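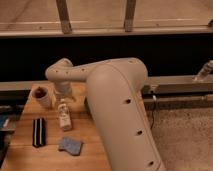
Housekeeping Practice, Unit 2: Clearing a Tabletop
Notes: Z. Quintero

2.1 Sorting
Work from the back of the table to the front. Assign each item to one of these groups before lifting it:

Discard: used disposable cups, wrappers, wet paper.
Return: bottles and jars with a closed cap.
Hold: anything without a readable label. Place it on the side tray and ask the supervisor.

2.2 Handling
Light cups tip easily. Check the inside for liquid, then grip low on the wall. Lift small bottles by the body, never by the cap. Turn the label outward when the bottle goes back on the shelf.

2.3 Wiping
Wooden tops are wiped along the grain with a damp cloth, then dried. Do not spray cleaner directly on the wood. Water left at the seams raises the finish.

2.4 Timing
The practical allows 17 minutes per table, including the return of the tray. The pass mark is 70. Points are deducted for items placed in the wrong group and for streaks on the surface.

Reading for Unit 3: Fuentealba, p. 62.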